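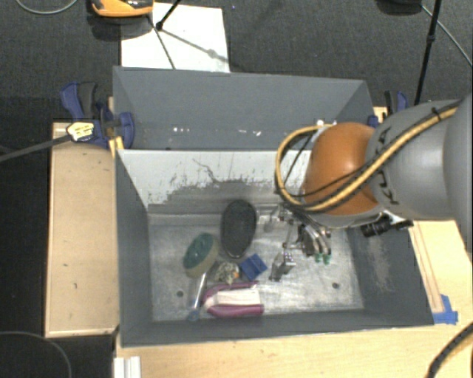 Kildale 料箱分拣套件试用一个月,说说感受
楼主:半夜调夹爪

我们单位在评估 Kildale 的料箱分拣套件,供应商是 Mertens,套件里有夹爪、视觉软件和一套标定工具,机械臂要自己配。手头是 KUKA 的臂,接口对得上,机械安装用了一个上午。料箱用的是旧的灰色金属底箱,底板上全是划痕和反光,我特意没换新的,因为产线上的箱子就是这个样子。箱里放的是日用杂件,有带绿色面的椭圆刷子、一个蓝色带棱角的块、一件品红色配白面的东西,还有一根细长的半透明餐具一类的物件。箱子用蓝黑两色的夹具夹住。黄色粗线缆沿着臂走,绕过橙色关节再弯回来。

先说结论:硬件可以,软件一般,服务要看你碰到谁。

优点:夹爪指尖细,贴着箱底夹薄东西比我们以前用的好。标定流程写得清楚,照着做不会错。断电重启后参数都在。

缺点:半透明的东西识别不稳,底板反光一强,分割结果就飘。软件界面的中文翻译有几处是错的,“释放”和“复位”混着用,第一次用容易点错。另外授权按年收,一年 4,000 欧,报价单第一页没写,在附件里。

我们连续抓了 200 次,漏抓和掉落合计 9 次,大部分出在那根半透明的东西上。有用过的朋友请补充。

---
2楼:老周在车间

200 次太少了,说明不了什么。我们验收自动化设备起码跑 2,000 次,中间还要换班换人。你这个数据拿去给领导看可以,拿去和供应商谈判不够。

---
3楼:半夜调夹爪(楼主)

同意,这只是初测。2,000 次的已经排进计划,箱内物件每轮重新倒一次。

---
4楼:lanxiang_07

线缆走法我有意见。黄色那根在关节旁边甩出来那么大一个圈,腕部转到极限位置时很容易刮到箱壁。建议上线缆包,或者至少多固定两个点。现在图上我就看到右上那头有一个黑色扎带。

---
5楼:半夜调夹爪(楼主)

圈是故意留的,留短了第六轴转不开。线缆包 Mertens 有卖,单独报价,我嫌贵没买。多加固定点这个可以试。

---
6楼:Grirnen用户

我们去年 3 月买的是 Grirnen 的同类产品,价格比 Kildale 低一截,软件一次买断。反光问题一样有,后来自己加了偏振片,好了不少。夹爪没有你这个细,薄的东西基本靠吸盘。如果你们的物料以盒子为主,没必要上 Kildale。

---
7楼:半夜调夹爪(楼主)

偏振片加在相机上还是光源上?型号方便说吗?

---
8楼:Grirnen用户

两边都加,角度要互相垂直。随便找的工业偏振片,没什么讲究。曝光要相应加长,节拍会慢一点。

---
9楼:老周在车间

加偏振片对金属底有用,对半透明塑料别抱太大希望。我的看法是直接把箱底换成哑光垫,几十块钱的事,花几万块买软件去对付一块反光板,不划算。

---
10楼:半夜调夹爪(楼主)

垫子考虑过。产线上的箱子要过清洗机,垫子粘不住,不粘又会被夹爪带起来。

---
11楼:老周在车间

那就喷涂。

---
12楼:lanxiang_07

喷涂会掉的。你看他那个箱子,后面内壁靠下的涂层已经磨掉好几块了,底板磨得只会更快。喷完用不了多久又得返工。

---
13楼:老周在车间

壁上那个是什么涂层谁也不知道,不能拿来比。粉末喷涂和手喷的寿命差很多。我们厂的周转箱做的是粉末喷涂,用了好几年。

---
14楼:小杭做集成

说下服务。我们是通过 Norkier 代理买的 Kildale,不是 Mertens。售后对接的是 Mi-kyung Kang,英文沟通,邮件当天回,远程调过两次参数,态度没得说。但是 Norkier 不提供现场,要现场得从原厂派人,差旅自付。楼主那边 Mertens 怎么样?

---
15楼:半夜调夹爪(楼主)

Mertens 的现场工程师来过一次,手眼标定做得很利索,问软件的事就答不上来了,说要转原厂。转过去以后是 Joelle Atallah 回的,关于半透明物体,她的答复是下个版本会更新模型,没给日期。我追问授权期内升级收不收费,她说不收,我让她写进合同附件,还在等。

---
16楼:小杭做集成

一定要写进去。我们那份合同里只写了“小版本免费”,什么叫小版本没有定义,后来扯了很久。

---
17楼:Grirnen用户

所以我还是倾向买断。按年付的东西,三年下来算算总账。

---
18楼:lanxiang_07

买断的也有问题,Grirnen 的模型多久没更新了?我们用的那套,新物料进来全靠自己标注。人工也是钱。

---
19楼:Grirnen用户

这个确实,标注是自己做的。我们物料种类少,能接受。

---
20楼:半夜调夹爪(楼主)
2019年11月20日 更新

固定点加了两个,圈留着没动,腕部转到两头都试过,没有刮箱壁。偏振片已下单。涂层的事问了设备科,他们要先看样板。合同附件收到了,写的是“授权期内所有版本免费升级”。长测的结果出来再发新帖,到时候把各类物件的漏抓分开列。

---
21楼:老周在车间

分开列的时候把掉落和没夹到也分开,这两个原因不一样。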